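I finished Flamunside last night and I have been walking around the house all morning wanting to talk to somebody about it, so you're getting a post.

For anyone who missed my rambling back in February, Flamunside is the little fishing-village adventure from Gillies, the same folks who made Grukora. You play as Effie Purves, a retired ferry pilot who comes back to her home island to sell her late brother's boat and ends up staying to fix the lighthouse. That's the whole setup. There are no monsters in it, no skill trees, and the closest thing to a boss fight is a very long argument with the harbor master, Hamish Moncrieff, about mooring fees. I loved every minute of that argument. I saved before it and played it again just to hear the other answers!

I came to it straight off Grukora, which I admired more than I enjoyed. Grukora is gorgeous but it wants you to be good at it, and I have never been good at anything that involves a parry button. My thumbs just don't do it. So when I read that Gillies had gone quiet and slow for their next one I was already halfway sold, and then a friend at work told me you could spend a whole evening sorting rope and I bought it that night.

The rope sorting is great, by the way. You pick up a coil, turn it over with the right stick, and check it for worn spots. If it's good it goes on a peg, if it's bad you cut it down for lashings. There are 428 items in the boathouse and every one of them can be picked up and looked at. I got to about 400 before the story carried me off somewhere else, and now that the credits have rolled I fully intend to go back for the rest. I think there's a brass compass behind the paint cans that I saw once and then lost.

What surprised me most was the sound. I play with headphones on because the TV is in the living room and other people live here, and the wind in this game is something else. It changes depending on which side of the island you're standing on. By the end I could tell I was getting near the north pier before I could see it. In the fog chapter that's more or less how you have to find your way, and I had one of those great moments where I stopped looking at the map entirely and just walked, and came out right at the foot of the lighthouse steps. I yelled. The dog came to check on me.

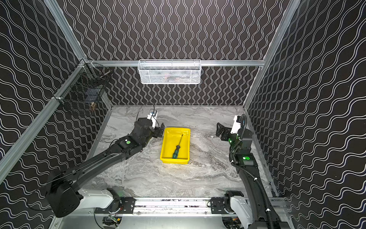
The controls took me a while. On the default setting Effie turns like one of her own ferries, and for the first hour I kept walking her into doorframes. Go into the options, find the one called turn weight, and drag it down to 4. It feels so much better there, and I wish I'd done it before the scene in the church, where I bumped into every single pew during what was supposed to be a moving speech.

I also ran into a couple of bugs. Hamish once got stuck in a sitting pose and slid down the hill to the post office like that, still talking. The ladder in the lamp room wouldn't let me back down until I reloaded. Neither one cost me more than a few minutes, and the game saves so often that I never lost anything that mattered.

It took me 20 hours, and that's with a lot of standing on the beach doing nothing. If you stick to the story you could be done much quicker, but I don't know why you'd want to. The side stories are where the best writing is. Please do the one with the schoolteacher's radio. Please also do the bread one, even though it sounds like a fetch quest and kind of is, because the scene at the end of it made me put the controller down for a bit.

I played on my old Gadmont, the one with the squeaky fan, and it ran fine with shadows on medium. The rain chapter chugged a little when I looked out toward the open sea — I turned reflections off and that fixed it. If you have anything newer than mine you can probably leave everything alone.

I won't say anything about the ending except that you get to choose what happens to the boat, and I chose what I think was the wrong thing, and I'm keeping it that way. My sister is starting her game this week and I've made her promise not to tell me which one she picks until she's done with the lighthouse too.

Next up is either the Grukora expansion, if I can talk my thumbs into it, or a second run of this one with the Scots voice track on. Leave me a comment if you've found that compass!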